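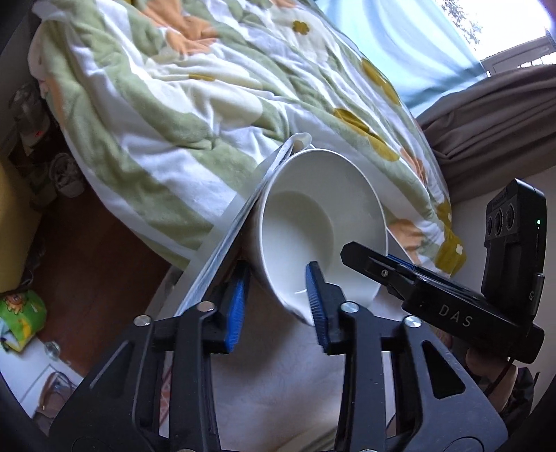

Rim grasp on the white bowl, blue ridged pads, one finger outside and one inside.

February, bench notes, handheld gripper practice rules, second revision

Went through the draft rules with Lorna Dalgleish before starting. The first revision said "grasp securely" and left it there. Two operators read that two different ways, so the Gallardo set has mixed rim grasps and full-width grasps on the same class of object. Rewording below.

Rule 1. Bowls and cups are taken by the rim, one pad inside the wall and one outside. No squeezing across the full diameter, even if the object fits.

Rule 2. Close until the pads seat, then stop. Glazed ceramic does not need more force than that. If it slips, open fully and regrasp. Do not clamp harder mid-lift.

Rule 3. Tilt is allowed. Steep tilt is allowed over a soft surface only. Gillespie wants a maximum angle written in. I have no data to pick one, so it stays out for now.

Rule 4. Do not tidy the room before an episode. Paper, bedding and small items stay where they are unless they are a trip hazard. Remove glass from the floor along the walking path.

Rule 5. Keep the free hand out of the space between the fingers at all times, including when the trigger is released.

Rule 6. Check finger screws at the start of each session and after any drop. Log it even if nothing moved.

Audit of the Markance batch against the old wording: 2,530 episodes, 88 flagged. Of the flagged ones, 37 were grasp type (Rule 1). Most of the rest were regrasps done without opening fully. Fraser Innes is relabeling the 37. I would keep them in the set with a tag. He would drop them. Not settled.

Daylight: Lucero asked if we need a rule for windows in view. Proposed text: "Bright window permitted if the object and both pads remain readable." Left as a note under Rule 4 until someone tests it at Walurside in the afternoon.

Motion blur on loose paper near the object is not a reject reason. Blur on the pads is.

To do:
Send revision two to Musa Ogunleye for sign-off.
Add a photo of a correct rim grasp to the operator card.
Ask Bandale for the pad replacement interval in writing. The current sheet only says "when worn."

Stopped 4:40 pm.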